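News > Press Room > Products

Gwynne Brings Back the Plain Wooden Cube, Having Run Out of Ways to Improve It

PLEMTHORPE, 10/23/23 - Gwynne, a maker of wooden toys and classroom blocks, has announced the return of its painted cube set under the name Detuna. The cubes do not light up, sing, or connect to a phone. Customers who need a block that does any of these things are well served by other companies.

The set comes in a cotton bag and is sold in two sizes, a small one for home and a larger one of 327 cubes for schools with storage space and patience. Colors include green, yellow and red. Gwynne spent most of September arguing over the green.

"We tried a darker one and it looked like a filing cabinet," said Carys Prydderch, head of product at Gwynne. "The one we picked is bright. You can find it under a sofa, and you will have to."

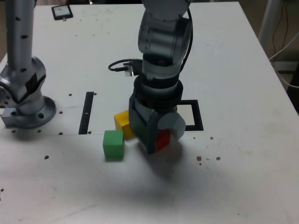 Green, yellow and red wooden cubes on a white tabletop marked out in black.

Detuna replaces Prestik, the company's earlier range, whose cubes held together with small magnets. Prestik sold well and prompted 696 letters, many of them from parents who wanted to know how to get the cubes off the refrigerator. The new cubes stay on top of one another by the older method of being put there carefully.

A leaflet in each bag suggests eight games. Most need only a flat surface and a square marked on it, and players take turns moving cubes in and out by color. One game is simply called "Put Them Away." Early feedback suggests it is the least popular of the eight - Gwynne has kept it in anyway.

"A scuffed table is fine," Prydderch added. "Ours has been scuffed for years and the blocks have never complained."

The cubes are suitable for ages 2 and up. Detuna is available now from the Gwynne shop in Plemthorpe and by mail order. Schools may ask for a sample bag by writing to the press office, which also handles orders, returns and the window display.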